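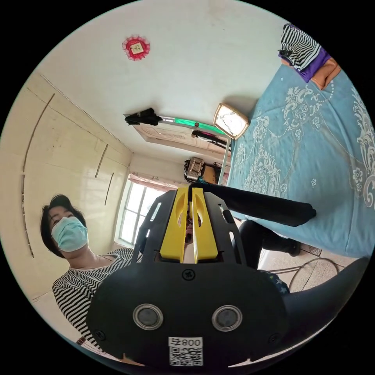

Hand-held gripper with yellow fingers, in a bedroom. Forkura home recording program.

**1/** Wed 14 June. The Forkura project is publishing an update on how it gathers household examples for its learning system. The posts below cover the recording sites, the review process and the next release.

**2/** Examples are recorded with hand-held grippers. A person guides the tool through an everyday task, and the system later learns from the recorded motion and video. No robot is needed in the home during a session.

**3/** The current round covers 23 homes in Maldonado and Sterneck. Bedrooms were added in January. Earlier rounds were limited to kitchens, and the resulting model performed poorly on cloth.

**4/** The bedroom task list is short: fold a garment, place it on a pile, straighten a bedspread, move a small item from bed to shelf. Each task is recorded from at least three starting positions. Operators are asked to leave furniture where the household keeps it.

**5/** Patterned fabric remains the hardest material in the set. Printed bedspreads and striped tops give the model many edges that do not correspond to the edge of the cloth. The project has asked sites to record more of both.

**6/** Lighting is treated in the same way. Bright windows and colored ceiling lights are accepted – recordings are not corrected before storage. A note on the light source is added to each session record.

**7/** Every gripper carries a printed code on its housing. The code is logged when a session opens and again when it closes. Sessions with two different codes are set aside until the site has confirmed which tool was used.

**8/** Jiltulis reviews all recordings before they enter the training set. Of the last 400 submitted, 205 were accepted on first review. The most common grounds for return were a hidden fingertip and a task that ended before the object was released.

**9/** Residents sign a consent form for each room. Consent may be withdrawn at any time before release, and the recordings concerned are then deleted from all copies held by Forkura and Jiltulis.

**10/** The revised operator guide will be sent to both sites with the next shipment of replacement fingers. Sites should continue to use version 3 until it arrives. Questions on returned recordings should be sent to the Jiltulis review desk, with the session number in the subject line.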